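How I Dry Socks Indoors Without Losing My Mind (or the Socks)

If your socks currently live on the back of a chair until they're crunchy, this one's for you! I spent years draping them over radiators, doorknobs and once a lampshade (please don't). Then I moved into a third-floor place on Gevby with no balcony and a dryer in the basement that eats quarters, and I had to come up with something better.

What I ended up with is a clip hanger on a wooden pole. I know, thrilling. But it takes up about as much room as a winter coat, it holds a decent batch, and I've stopped finding damp single socks behind the couch.

What you'll need

A sock hanger with clips. Mine is a cheap plastic one. You want clips that move freely and grip properly, so give them a squeeze in the store.
A wooden pole or crossbar. A broom handle is fine. So is the top rail of an A-shaped garment rack if you have one.
A little plastic wrap from the kitchen drawer.
Wet socks, which I'm guessing you've got.

Step 1: Find your spot

You want moving air more than you want heat. I tried the bathroom first and it was hopeless, everything just stayed clammy and smelled like a gym bag by Thursday. The hallway is much better. I get a draft from under the front door that drives me nuts in January but dries laundry like a dream.

Keep the hanger clear of the wall. A hand's width is enough. If the toes are touching paint they'll stay wet on that side, and you may get a mark on the wall too (ask me about my hallway).

Step 2: Wrap the pole

Bare wood is slippery, and a thin metal hook slides on it the second you tug at a sock. The whole hanger would shoot down to one end of my pole and dump itself on the floor. So now I bunch a strip of plastic wrap around the pole right where the hook goes – not neatly, you want it wadded up a bit so the hook has something to bite into. It also keeps the hook from scratching the wood, if you care about that. I had a Liremier rubber sleeve for this at one point and it was fine, but I lost it in the move and the plastic wrap does the same job for basically nothing.

Step 3: Prep the socks

Run an extra spin if your washer lets you. Mine goes up to 892 on the fast setting (a weird number, I have no idea who picked it) and it makes a huge difference, especially with thick wool ones. My Kárason hiking socks used to take two days and now they're ready by the next evening.

Then turn them the right way out, give each one a good snap, and tug the toe so it isn't balled up. A scrunched toe is always the last bit to dry.

Step 4: Clip and balance

Now the fun part! Clip by the cuff, right at the edge, and let the sock hang straight down. People argue about this – some swear by clipping at the toe so the elastic doesn't stretch. If your socks are heavy and soaking, sure, go toe up. For regular everyday socks I clip the cuff and haven't noticed any sagging.

Don't start at one end and work across. The hanger tips, the clips slide, and then everything's in a heap at the low side. I put one on the left, one on the right, and keep going back and forth. Hold the end of the hanger steady while you're loading it, because it will swing around on that skinny hook.

Leave gaps wherever you can, too. Two socks overlapping is two socks that stay damp where they touch.

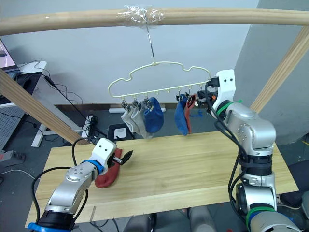

Grays and a blue on the left, another blue and a rust-red on the right. That rust-red one could use some more room.

Step 5: Leave them alone, then rotate once

I check mine before bed. If the outer ones feel dry and the inner ones don't, I swap them over. Thin cotton socks usually don't need it. Anything fuzzy does.

Taking them down

Squeeze the clip open all the way before you pull. I yanked a sock off my first hanger (an Isa, very cute, not very strong) and the clip came with it. Pair as you go and drop each pair straight into the drawer, or they'll sit in a pile on the bed until you need to sleep there.

A few odds and ends

Baby socks do great on these, just one clip each. Tights are a pain, fold them over the pole itself. And swap out the plastic wrap when it gets dusty, which for me is every couple of months.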